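Arm keeps shoving two blocks at once - how do we get it to push just one?

Antonina Ostapchuk
Hello all. I help with the robotics club at Prumholm and we've got a student project that's driving us up the wall. The arm has a plain rod on the end and has to push blocks about a board until they're grouped by colour. On its own, any block is fine. As soon as two are touching, it shoves the pair of them and the group drifts off. The students have recorded 2,143 pushes since November and trained on the lot, and it still does it. Do we need more data, or is it something daft in our setup? We show our work on 8th December so I'm getting a bit twitchy!

Tarek Moussa
More data. We had 3,000 and it was fine after that.

Milagros Ocampo
I'd look at what's in those pushes before you record any more. My lot at Flesance had the same trouble last year, and when we went through the recordings only 313 of them started with blocks touching. The rest were all nicely spread out (students are tidy when they know they're being watched), so the arm had hardly met a cluster. We did a fresh batch with everything bunched up on purpose, reds loosely grouped with blues, yellow and green in a tight line down the middle of the board, that sort of thing.

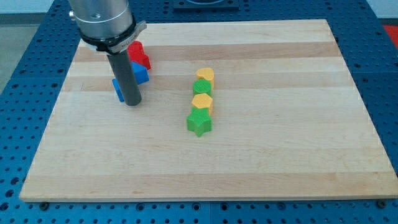 The other thing is where the rod comes down. If it lands flat against the side of the block you want, the neighbour gets dragged along by friction. Get the students to aim for an outside corner and give it a short nudge to turn the block away first, then lift, go round and push properly. Stars and hexagons are easier than round ones for this - the round ones just roll round the rod and end up somewhere silly. Slow it down as well! We halved our speed and it helped more than I'd like to admit.

Antonina Ostapchuk
Thank you, Milagros, that sounds just like us. I'll get them sorting through the recordings tomorrow.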